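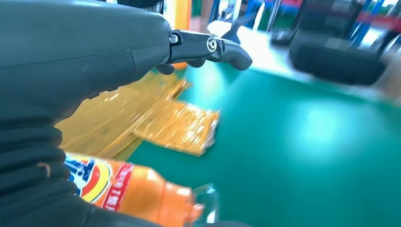
Koraser's finger over the green mat, mid-morning

Well, I said I'd write it down when the thing finally got going on our side of the building, so I've made a tea and I'm writing it down. It's gone nine, my feet are up on the other chair and I've still got parcel tape on my sleeve.

For anyone who hasn't been following (hello Mum), I work in repack at the Akbari place in Ilesham. Things come back or come in wrong, we look at them, we wipe them, we turn them the right way round and they go out again. Laundry liquid mostly, at the moment. Since December we've been sharing the room with Koraser, which is the name on the paperwork for the two-handed robot, and this was the first proper day of it doing bottles next to us and not on its own after we'd gone home.

I'd been dreading it a bit. There were six of us on repack before Christmas and there are six of us now, I want to put that down first as it's what everybody asks. But the rota has changed and the room has changed, and I don't think I'd understood how much of the job was the room. The long bench used to run the whole way along and you'd stand elbow to elbow and hear about everyone's kitchen extension. Now we've got separate tables and you have to raise your voice a bit. I had a whole conversation about curtains at a near shout!

Anyway, the bottles. They're slippery so-and-sos. You pick them up by the fat end without thinking and your wrist does the rest, and I've done it so long that when the trainer asked me to explain how I pick one up I stood there like a lemon. "With my hand," I said. She wrote something down. I'd love to know what.

So part of my job now is being slow on purpose. I lay the bottles on their sides, I stand back behind the line and I watch it go for them, and if it makes a mess of one I press the button on the tablet and say what sort of mess. There's a list of messes. "Slipped", "turned", "missed", "other". I used "other" so much in the first hour that Parisa came over to see what was going on (she's been on the robot rota longer than me) and told me I was overthinking it. If it's on the floor, it slipped. Fair enough. 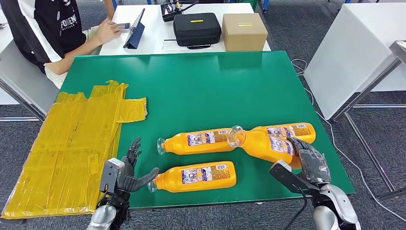 Posted by Corina Oprea in Work, evenings

I keep going back to the picture with three of them laid out on the green table. One hand is round the bottle on the right and the other is up in the air with its fingers spread, like somebody about to say "wait, wait, before you go on". My nan used to sit like that. I said so to Parisa and now she can't unsee it either, sorry Parisa.

I do like the hands. I didn't expect to. The arms are just arms, all silver and cable, but the fingers are a funny dark grey and they bend where you'd want them to bend. When it's waiting I find myself looking at its hands instead of at the bottles, which isn't what I'm paid for.

The thing I can't get used to is the pace. A person on the bench speeds up before break and slows down after dinner, and you can feel it going along the row. You know that somebody's had a bad night without them saying a word. Koraser has one speed and it's a sort of thoughtful one. On the old bench we'd do some 240 bottles between us before the first tea, and it isn't anywhere near that yet, and the office at Skernport says it doesn't have to be. What they want is for it to carry on through the bits when we're not there. I asked who does the list of messes in the bits when we're not there and got told that was a very good question. I've worked long enough to know what that means.

Tea break was odd. We used to all go at once and the bench just stopped. Now one of us has to stay, so we go in two lots, and I was in the second lot with two people I've hardly ever spoken to. I'll be fair about it — one of them turned out to be very good on tomatoes, and I've been promised seedlings in spring. But I missed the racket. I came back in and asked what I'd missed and they said nothing, and laughed, and I minded that more than I've minded anything about the robot.

Wages are the same, by the way. There's a bit extra an hour for whoever is on the tablet, which sounds lovely until you remember there's only one tablet shift and six people who'd like it. They're going to do it in turns. I'd rather they'd just given everybody a smaller bit, and I said so at the meeting, and it's in the notes, so we'll see. Parisa thinks I should put my name down for the training course over at Skernport. It's two days and they pay the train. I've said I'll think about it. I've never been any good in a classroom, I look out of the window, but she says it's mostly standing about with a bottle in your hand, and that I can do.
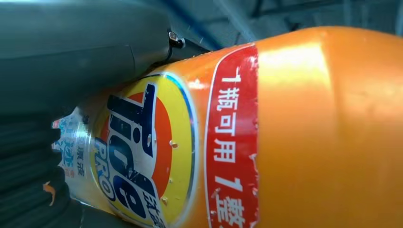

Returns and Repack, Ilesham — afternoon table

After dinner I got to look at what the wrist sees, on the screen, and I could have stayed there till home time. It's so close! You get this enormous orange Tide bottle filling half of everything, with the great red band down it and the shine on the shoulder, and every little dent and scuff. I've handled those bottles for years and never noticed the red is chipped along its edge. Tiny white flecks. I went and fetched another one off the pallet to see if it was the same and got teased for it.

It made me think about what I look at when I'm working, and the answer is nothing much. I look at the clock and the door. My hands know if a cap's loose or if there's a sticky patch, and they'll put that one to the side before I've had any sort of thought about it. That's the part I can't see how you'd hand over. Koraser can hold a bottle beautifully by now, I'll give it that, but it hasn't the faintest idea if the thing is sticky. So the sticky ones are ours. I told the trainer that and she said yes, for now, and I've been chewing on "for now" ever since.

I'm not gloomy, I don't want this to read gloomy. My shoulder feels better tonight than it has done after a bottles day in ages, and that's got to be down to standing about with a tablet. If it takes the lifting and leaves me the looking, I could do this job until I'm drawing my pension, and I'd still have an arm left to do the garden with. But I'd want somebody to say that out loud, in a meeting, and have it put in the notes like my bit about the money.

What else. The big roll of yellow tape has gone missing again. Somebody has put a new kettle in the break room and it takes an age. I'm on the early tomorrow, bench not tablet, so I'll be doing bottles at my own speed and shouting about curtains. I've decided on the green ones, if anybody's interested.

I told Parisa I'd ring her about the course, and I've gone and left it too late to ring now. I'll text her in the morning from the bus.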